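3.2 课程项目设置与数据标注

本项目是研究生课程“医疗机器人实践”的期末大作业，后来延长成学期外项目。小组5人，分两块：一块做器械位姿估计，一块做缝合步骤识别。本节只写后者。前者见3.1，标定参数两边共用，不再重复。

题目由指导教师Houshang Bahrami给定，原题很宽：“从内窥镜视频里判断缝合做到哪一步”。第一次组会后收窄为单针间断缝合，不做连续缝合。连续缝合的线太长，画面里经常盖住组织纹理，标注时间不够。

平台与软件。录制端用实验室自己写的采集程序Alla，双目视频和关节角写入同一个文件。标注端用Travero，网页工具，多人可同时打开，冲突时以后保存的为准（这一点后来出过问题，见下）。训练代码放在课程服务器Zilside上，每组配额有限，大模型基本排不上队，所以骨干网络选得偏小。

任务定义。把一针缝合切成5个步骤：（a）取针、调整针的朝向；（b）进针；（c）出针并拉线；（d）打结；（e）剪线。两步之间的空隙标为“过渡”，不参与评分。起初没有“过渡”这一类，两名标注者在（c）和（d）之间分歧很大，有人以线拉紧为界，有人以第二把器械碰到线为界。改为：拉线停止即为（c）结束，第一个线圈开始绕即为（d）开始，中间一律算过渡。

数据。共22段视频，切出1723个片段，片段等长，相邻片段有重叠。划分按视频走，不按片段走。最早一版是按片段随机划分的，验证精度高得不正常，查了才发现同一针的相邻片段同时落在训练集和验证集里，那一版结果全部作废，文中不报告。操作者编号只用于分组，不作为输入特征。

标注流程。每段视频由两人独立标注，Mahtab Farahani做仲裁。标注前看一遍统一的说明文档，文档前后改了几次，最后一版定稿于2024年12月5日，定稿之前标的部分全部重过。重过的时候发现Travero里有几段被后打开的人覆盖了，只好从备份里恢复。此后规定一段视频同一时间只许一个人打开。麻烦，但没再丢过。

除步骤标签外，另标三类物体：缝针、器械末端、缝线。缝针和器械末端画框，缝线画折线。缝线是最难标的，细，颜色深，进了暗角就看不见了。规则是看得见多少画多少，不猜、不补。组里为这条争过，有人主张按前后帧把线补全，理由是模型反正有时序信息。最后没采纳，补全的部分两个人画出来差得太远，没法算一致性。

线尾单独处理。剪断后留在组织上的短线尾不算缝线，另设“线尾”标签，只标点，不画折线。这条是中途加的。不加的话，检测头会把一簇旧线尾当成正在用的线，步骤识别跟着错，（a）被判成（d）的情况很多。线尾的颜色也不统一，深色浅色都有，只靠颜色阈值过滤不掉。

两把器械靠得很近的帧要特别小心。光看末端的相对位置，打结、递针、整理线尾都说得通，单帧基本无法区分。图3是一个典型的难例：两侧钳口几乎相碰，正下方是短的黑色线尾，弯针却在左上方的组织表面，没有被任何一把器械夹持；右下方还有一簇黄绿色的旧线尾，部分落在右侧器械杆的阴影里。如果只用末端间距作特征，这种帧很容易判为（d）。加入“针是否被夹持”这一项之后，模型至少多了一条可用的线索，但最终标签仍要看前后片段，标注说明里也写明单帧不得定标签。

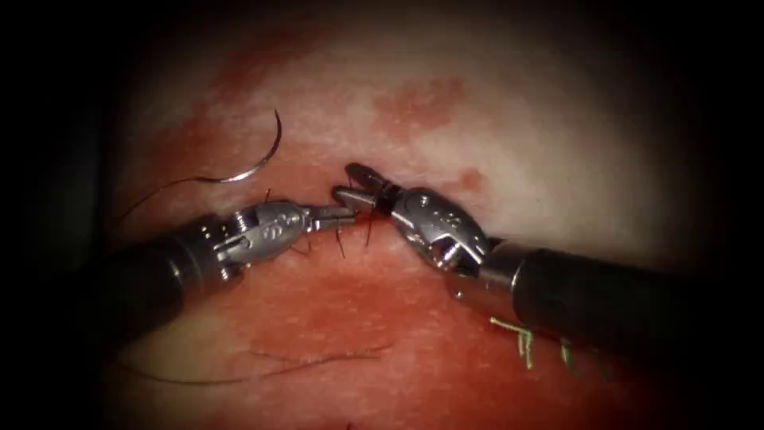

图3 双器械近距离交会的单帧难例。弯针位于左上，未被夹持；中央黑色线尾与右下黄绿色线尾均按“线尾”标点；下方松散的深色线按“缝线”画折线。

画面四周的暗区没有裁掉。试过裁成矩形，器械杆的根部会损失一部分，位姿那边的同学用不了，所以两个小组统一保留原画幅，训练时只加一个椭圆掩膜。掩膜按整段视频取一次，不逐帧算。

高光也是个问题。金属腕部的反光很亮，早期的针检测器常把腕部边缘的亮线误检成针。处理办法比较土：先出器械末端框，框内的针候选降权，再看候选的弧度。弧度用三点拟合，针被组织挡住一半时拟合不稳，此时直接输出“不确定”，交给时序模块。试过训练一个专门的高光去除网络，占配额太多，跑了一次就停了。

模型。片段级特征由小型卷积网络提取，拼接物体特征（针的位置、是否夹持、末端间距、线尾数量），送入单向时序网络。用单向是考虑以后接到在线提示里，双向离线精度会好一点，但课程要求能边录边出结果。损失为交叉熵，加一项平滑约束，防止标签在相邻片段之间来回跳。平滑权重在验证集上选，没有逐类调。

基线采用Bagheri组上一届的课程作业代码，只用关节角，不看图像。原代码的步骤定义与本文不同，没有“过渡”，我们改了标签映射后重新训练，其余参数不动。需要说明，这个比较对基线不完全公平，它的窗口长度是按旧定义调的。

失败情况暂记如下，详细见第5节。（c）的后半段和（d）的开头仍然最容易混，和标注者的分歧位置基本一致，说明问题有一部分在定义本身。针离开视野时，“是否夹持”会保持上一时刻的值，时间一长就错，目前没有设超时。另外（e）的片段太少，剪线动作本来就短，重采样之后有所改善，但方差大，不建议单独引用这一类的数字。

课程组织方面补充两点，供后续开课参考。其一，标注占去的时间远超预期，二月份才真正开始训练，前面基本都在改标注说明。建议下一届直接沿用本文的定义，有不同意见先攒着，标完一轮再一起改。其二，位姿和步骤两个小组应尽早统一文件格式，我们到中期才发现Alla导出的时间戳一边用毫秒一边用帧号，对齐脚本重写了一遍，之前缓存的特征也得全部重新算。脚本随代码一起提交，放在tools目录下，用法见该目录里的说明，时间戳单位在配置文件第一行改，默认是帧号。

以上设置在第4节所有实验中保持不变，除非另作说明。消融实验里去掉物体特征的那一组，椭圆掩膜仍然保留，平滑项也保留，只改输入纬度。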